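Speaker notes – "The Second Side": a talk on local dance bands and their records

Opening, before the first track

Thanks for coming. Phones on silent. I'll play the first record straight through with no introduction, then start talking when it finishes.

Play track 1, all of it. The crackle at the start is on the pressing. Don't turn it down.

What you just heard was Nallix, a five-piece, recorded in one afternoon on borrowed equipment. They pressed 500 copies and sold most of them off a trestle table at dances. If you grew up near Rutmont you probably had a cousin who owned one.

I'm going to talk about why bands like this made records at all when there was so little money in it. Part of the answer is that a record got you bookings. A hall secretary who had never heard you play would still take you on if you could post her a disc. The other part is vanity, and the players I've interviewed were quite cheerful about that.
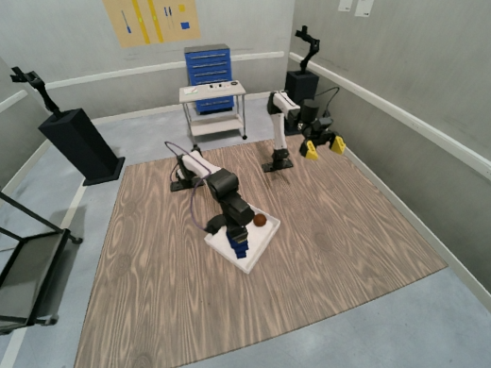

The usual arrangement was that the band paid for the pressing up front. The studio kept the master tape unless you paid extra for it, and hardly anyone did. So when people ask me whether these recordings could be remastered, the answer in most cases is no. We work from the discs, and we look for the cleanest copy we can find.

Mention the catalogue numbers here. The Nallix single is 2083, which makes people think there were two thousand releases before it. There weren't. The label began at 2001 to look established. Pause for that.

Track 2, first minute only. Listen for the organ under the second verse. It is slightly flat to the guitars, and once you notice it you can't stop hearing it. Fade after the second chorus.

The dance circuit

Most of the work was within a two-hour drive. A band would play three sets, with supper between the second and third. The first set was for the parents – waltzes, a foxtrot, something by request. The second was a mix. The third was what the band wanted to play, and by then the older people had gone home.

You can hear this on the records. The A side is nearly always the third set and the B side is the first. It was a way of keeping the hall secretaries happy, and it's the reason for the title of this talk. The B sides are often better played. They had done those tunes hundreds of times.

Play the B side of 2083. Under three minutes, so let it run.

Sieglinde Rieger sang on that one. She was 18 and wasn't named on the label, although she is on four of the six sides the band recorded. I read her letter next. Keep the page flat on the lectern, the print is small.
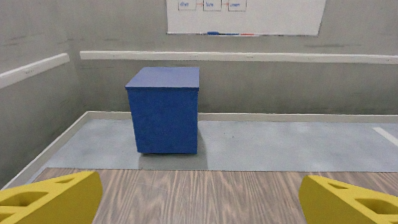

Stavavside, July

"You asked how I came to be on the record. I went along to turn pages for the organist and the other singer had a cold. I was paid for the day and given a sandwich. I didn't hear the finished thing until my brother brought one home. My mother kept it in the china cabinet and we weren't allowed to play it. I still sang with the band for 2 more years after that, mostly weddings, and I never thought of it as a career. I had my own favourite, the slow one, and nobody asked for it at dances."

Leave a moment after the letter. Then play the slow one. It was never issued, and this copy comes from a test disc with a bad scratch near the end, so stop it at the last verse.

Say that I first gave a short version of this talk online on April 11, 2020, and that two people wrote in afterwards with copies we didn't know about. If anyone here has a disc at home, even a cracked one, I'd like to see the label and the run-out groove. Cards are on the table by the door.

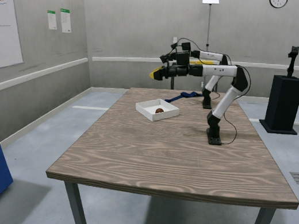

Questions that usually come up

What are they worth? Less than you'd hope. The Nallix single turns up at over 500 dollars in online listings, but I have never seen one sell at that price.

Did they play their own songs? Three originals, all credited to Ng, the drummer. The rest are covers.

How should I clean one? Distilled water and a soft cloth, following the grooves. Keep the label dry.

Finish with track 5 if there's time. If we're running late, go straight to the tea.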